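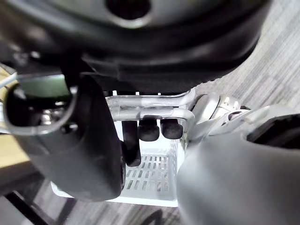
Bláthnaid Mac Carthaigh thinks a basket on the floor is just a pile with walls round it, and she told me so in a comment under my last post. I've been arguing with her in my head all week!

I do see her point. Mine used to swallow everything – gloves, string, post I didn't fancy opening – and I once paid a late fee because the bill was under a scarf. But I'd still take a pile with walls over a pile without. You can pick it up, for one thing, and carry the whole lot off when the doorbell goes.

What I like best is a plain white plastic one with slots in the bottom. Grit falls through, you can rinse it in the shower, and it never tries to look like furniture. I paid 495 rand for a woven thing from Hullholm last September and it shed bits all over the rug.

Clear plastic is a different matter. I've gone right off it for boxes, where you end up looking at your own muddle, but a see-through stand on the floor doesn't bother me at all. It takes up room without seeming to.
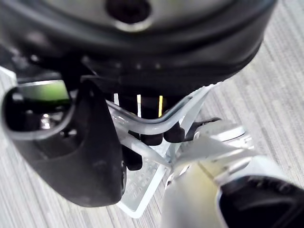
So where does the basket go?

By the door, I say, and emptied before bed. Bláthnaid says in the cupboard. We'll be at this until September comes round again.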